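# The man who reads the manual

Fotis Antoniadis has written instruction leaflets for kitchen appliances since he was twenty-six, and he would like it known that he reads his post. Most of it is abusive. A woman in Hull once returned a leaflet to him with every comma circled. A retired surveyor sent a redrawn version of the diagram on page 4, to scale, and Antoniadis admits it was better than the original.

"I used it in the next edition," he says. "I sent him a kettle."

We meet in the back office of Arruda, the small technical writing firm where he has worked for most of his career. It has a view of a car park and a shelf of box files labelled by appliance. Toasters take up four of them. Irons get one, which he considers an insult to irons.

He came to the trade by accident, having trained as a translator from Greek and found that the only people hiring were makers of slow cookers. His first job was a leaflet for Zenport, which sold a sandwich press with a hinge that could be fitted two ways, one of them wrong. The leaflet ran to 84 pages in nine languages. His English section was five of them, and three of those were warnings.

"You start with what you must not do with it," he says. "You must not bathe with it. You must not let it hang from its cord. By the time we get to making a sandwich, you've gone off the idea."

The warnings are a sore point. They arrive from the legal side, and at Zenport that meant Bradley Parsons, with whom Antoniadis conducted a long and courteous war over the word "surface". Parsons wanted "a flat, stable, level, heat-resistant, dry surface". Antoniadis wanted "a worktop". They settled, after a month of letters, on "a flat, stable, level, heat-resistant, dry worktop", and both men claimed victory.

"Bradley was very good," he says. "He could see a lawsuit in a teaspoon."

I ask whether anyone reads the things. He takes this calmly, as a man does who is asked it at every wedding. A few years ago Ritex, another client, paid for a survey of 567 customers who had bought the same small oven. Over 20 of them claimed to have read the leaflet from start to finish. Antoniadis rang a handful of these to thank them and found that one had been thinking of a different oven.

The rest, he believes, do what everybody does. They take the thing out of the box, put the leaflet in a drawer with the takeaway menus and a key to a house they've moved out of, and start pressing buttons. The worktop fills up. In time the oven turns into a shelf with a plug. 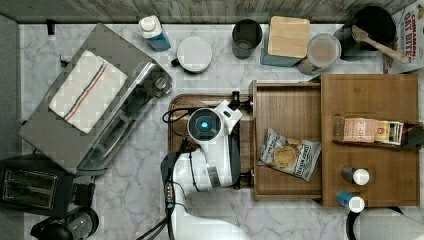
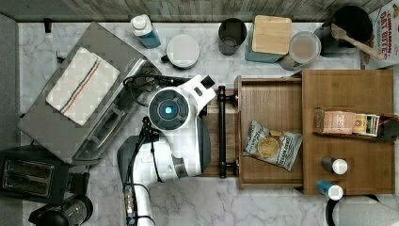

"People don't want to learn an oven," he says. "They want to have already learned it. I've got one at home that I wrote the leaflet for, and I still use two of the settings."

Which two?

"On," he says, and thinks for a bit. "And the one next to it."

He has views on tea towels, too. Every leaflet he has written for a toaster oven tells the owner to put nothing on top of it, and every owner he has visited puts things on top of it. He has seen bread, post, a sleeping cat and a wedding album. His colleague Neusa Trindade, who draws the diagrams, once proposed a small picture of a towel with a line through it. Testing showed that a third of readers took it to mean the oven should not be dried.

Trindade puts her head round the door at this point to say that it was a perfectly good towel.

"It looked like a lasagne," says Antoniadis.

"It looked like a towel to anyone who's ever held one," she says, and goes away again.

The drawings are where the trade is heading. Tekov, their newest client, wants leaflets with no words at all, to save on translation. Antoniadis can see the sense in it and hates every page. He has been shown a draft in which a bald figure with no face smiles at a blender. I point out that it can't smile if it has no face. He says he raised this in October and is waiting to hear.

What would he put on the page, if it were his? He has clearly been hoping for the question, because he opens a drawer and takes out a single typed sheet. It's for a kettle. It says to fill it, switch it on, wait and pour. Then there is a gap, and a line saying that if anything smells odd you should pull out the plug and ring a number.

He sent it to the kettle's makers. It came back with 374 comments, the first of which asked him to define "fill".

"Fair point, that one," he says, folding the sheet along its old creases. He puts it back in the drawer, where I notice two takeaway menus and a key.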